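Search this site Search Go

3.2 Collecting demonstrations

We recorded 300 demos by hand with the Dusevitz gripper tool, then 400 more by remote control at the Wastden site. Same task both times: close on a small part, lift, set down. Operators got 2 practice runs. No scripts, no fixed start pose. Hand demos were quicker, nearly twice as fast, but wrist angle wandered alot.

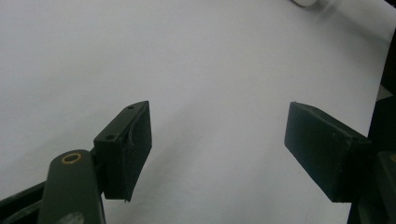 Figure 4. Hand-held tool over a white surface, fingers open.

Meesuk objected to pooling the two sets, saying the remote runs pause before every grasp and the policy will learn the pause. Fair point. We trimmed pauses at the start only; mid-task ones stay in. Seperate training runs for each set are in Section 4, pooled run after that.

Last updated: March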